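Learning to own fewer clothes in my third language

When I moved to Flastdale I had two suitcases, and one of them was full of clothes I did not wear. My mother packed it. She believed that England is cold in every month and that people there judge you by your coat. She was right about April, at least.

I have wanted to write about this for a long time, because several readers asked how I live in such a small flat and still look, as one of you kindly put it, "like a person with an iron". I do have an iron. I use it on the kitchen table with a towel under it. But the bigger change was deciding what I keep, and this took me nearly two years of small mistakes.

The first mistake was that I bought storage. I got boxes for under the bed, a hanging thing with pockets for the door, and a set of drawers from Irkico which I put together on the wrong side and had to open again with a screwdriver. Every time I had a new box, I filled it. After one winter I could not remember what was inside any of them.

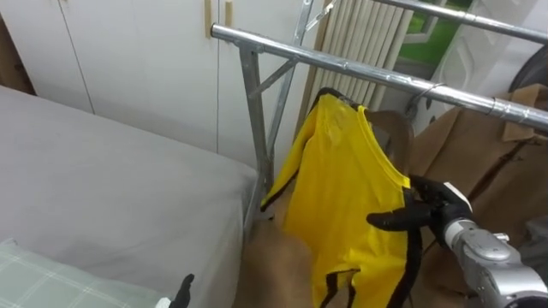 My friend Si-eun Cho has a different way, and I learned most of it from her. She grew up sharing one wardrobe with her sister and her grandmother, so she is very strict. She says a piece of clothing must have a job. If you can't say its job in one sentence, it goes. "I might need it for a wedding" is allowed, but only for one dress.

I did this on a rainy evening with all my clothes on the floor. It was harder than I expected. I found a skirt from my first job interview, which I did not get, and a grey cardigan which belonged to somebody I don't speak to any more. What is the job of that cardigan? I sat with it for a while and then I put it in the bag for the charity shop. The next morning I took it out again. It went in the end, but in a later bag.

When I finished I had 46 pieces, without socks and underwear. I know there are people who live with much less and write books about it. For me it was a good number, and I did not try to make it smaller.

Colours

I used to buy only black and navy, thinking that everything would match. It did match, but in the morning I could not find anything, and I once went to the dentist in my pyjama top. Now I have two strong colours that I really like, green and a kind of dark orange, and the rest is quiet. It is easier to get dressed when the clothes don't look all the same in bad light.

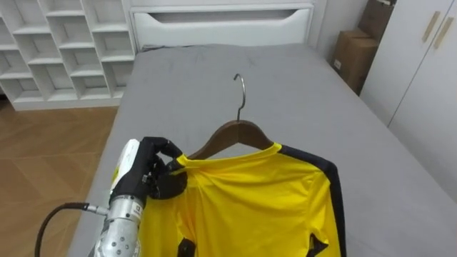
I also stopped buying things in sales. There was a shop called Karkard near my old office, and at lunch I would go in "only to look". A jumper for 7 pounds is cheap, but I had four of them, and after three washes the sleeves became longer than my arms. I still have one for painting walls.

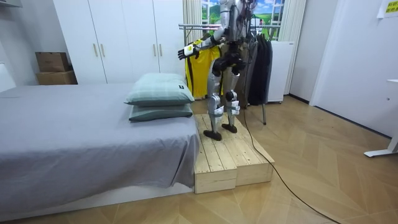
Washing and mending

I wash less than before. Wool I mostly hang near an open window overnight, and jeans can wait. For small holes I have a sewing box from a brand called Yoo, with thread in colours nobody wears, and I sew badly but strongly. My aunt looked at one of my hems last summer and asked if I was angry when I made it.

Buttons I do at once. This is my only firm rule. If a button falls into the box to be repaired "at the weekend", the shirt is finished, and I will find it again in a year.

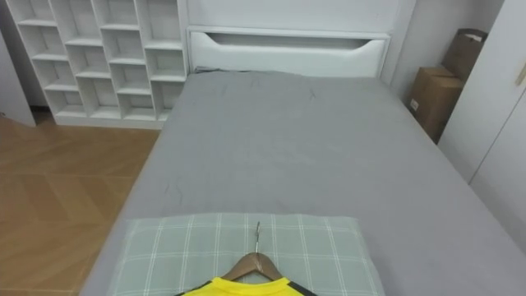 One more thing I want to mention is the seasons. In my country we change the wardrobe two times a year and the winter clothes go away completely. I tried to do it in Flastdale and I regretted it in June, when I was standing at the bus stop in a linen shirt and my teeth were making a noise. So now the thick jumper stays out all year, on the shelf by the door, and only the heavy coat goes away.

My mother visited in spring and checked everything, of course. She opened the wardrobe, closed it, and asked where the rest was. Then she gave me a new scarf. It is wool, it is very long, and I am still thinking about its job.

Next time I will write about the kitchen, where I have been much less successful. If you know what to do with 99 plastic lids and no boxes, please leave a comment.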